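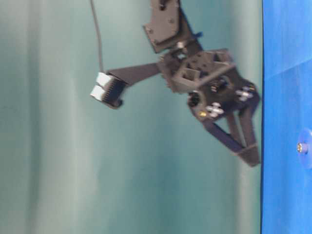
6. Comparing grippers on the Caten arm

This section covers fitting a gripper to the Caten arm, setting its travel, and running the comparison routine in Nikness Bench. Read section 5 first if the arm has not been homed since it was last moved. The procedure is the same for the Bratu long-finger gripper and the Midus parallel gripper except where a step says otherwise. On the long-finger type the two fingers converge and meet at a flat, angled tip, so the closed position is set at the tip and not along the length of the fingers. The cross-shaped horns on the gripper body must be fitted before power is applied.

6.1 Before you start

You will need the gripper, its horn screws, a small cross-head screwdriver, the test block supplied with the arm and a steel rule marked in millimetres.

CAUTION: Switch off the servo supply at the controller before touching any horn or connector. Leaving the USB lead plugged in does not power the servos, but the controller will keep its last commanded position and will drive to it when the supply returns.

6.2 Fitting the gripper

1. Move the arm by hand until the gripper mount is clear of the table.
2. Offer up the gripper and start all the mounting screws before tightening any of them.
3. Tighten in a diagonal pattern. The screws go into plastic. Stop as soon as the head is seated.
4. Route the servo lead along the inside of the bracket and plug it into the gripper channel. Check the polarity against the label on the controller.
5. Swing the wrist by hand through its full range. If the lead pulls tight at either end, re-route it.

NOTE: A horn fitted one spline out will still let the gripper move, but the open and closed values will fall outside the range accepted in 6.3.

6.3 Setting the travel

1. Switch on the servo supply. Keep hands clear of the fingers.
2. In Nikness Bench, open Tools, then Gripper, and choose the gripper type.
3. Press Centre. The servo moves to mid-travel and holds.
4. Step the Close value down one unit at a time until the tips touch. Back off by one unit and press Store.
5. Step the Open value up until the tip gap measures 40 mm on the rule. Press Store. For the Midus gripper, measure between the pads.
6. Cycle the gripper six times from the Test button and check the gap again.

If the servo hums in the closed position, the Close value is too low. Repeat step 4. Do not leave a humming servo under power.

6.4 Running the comparison

The routine picks up the test block, lifts it, holds it and puts it back, 21 times for each gripper. Use the same block, start position and speed setting for both, otherwise the two logs cannot be overlaid.

1. Place the block on the start mark.
2. Load the profile for the fitted gripper.
3. Set the hold time to 18 seconds.
4. Press Run. The first cycle is a dry pass and is left out of the log.
5. When the routine has finished, save the log, change the gripper, and repeat from 6.2.

CAUTION: Long fingers reach further below the wrist than the parallel type. Set the tool length in the profile before the first run. With the wrong value the tips will be driven into the table.

6.5 Reading the log

Each line gives the cycle number, the servo position at grip, the current during the hold and a result code. Code 0 is a completed cycle. Code 2 means the grip position reached the stored Close value, in other words nothing was between the tips. Code 3 is an over-current stop. Repeated code 3 results on one gripper only usually point to a tight pivot screw. Slacken it by a quarter turn and run the set again from the beginning.

Profiles saved before March must be re-saved in the current version before they will load.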